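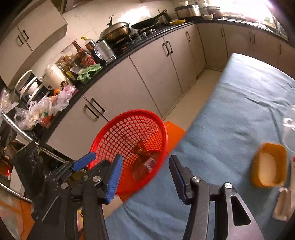 Last updated: Tuesday, April 2, 2019

Carrilho Step Bin, One Month In

I bought the Carrilho step bin in March to replace a Multitz that had lost its pedal. It cost a little more than I wanted to spend on a trash can. My kitchen is small and the bin gets opened all day long, so the lid matters more to me than the looks.

Setup

There isn't much. The inner bucket drops in, the lid comes attached, and you press four rubber feet into the base. One of mine would not stay in until I wet it. The instructions are a single folded sheet with drawings and no words.

Daily use

The pedal is wide enough to find without looking down. The lid goes up quickly and comes down slowly, with a soft click at the end. With the bin empty, a hard step on the pedal makes the whole thing slide back an inch or so on tile. Once there is some weight in the bottom it stays put.

Liners are my main complaint. Carrilho sells its own, which fit well and are priced accordingly. Store-brand 13 gallon bags fit too, but you have to fold a lot of plastic over the rim, and it shows under the lid. I tried Cistora bags as well and they slipped down when I scraped a plate into them. A big rubber band fixed it.

Cleaning

The bucket lifts out by a wire handle and rinses clean in the tub. Crumbs collect around the hinge, where a cloth won't reach. I use an old toothbrush. The outside shows fingerprints, mostly along the front edge of the lid.

Compared with the others

The Jorkier I looked at in the store has a nicer finish and a stiffer pedal. It also has no inner bucket, so any leak ends up in the bin itself. An open basket is fine for wrappers and other dry trash, and I would not pay for a lid in a bedroom or an office. For food scraps I want one.

I'd buy the Carrilho again at a sale price. Check the height with the lid open before you put it under a counter. Mine had to go at the end of the cabinets, next to the back door.

Faustino Solís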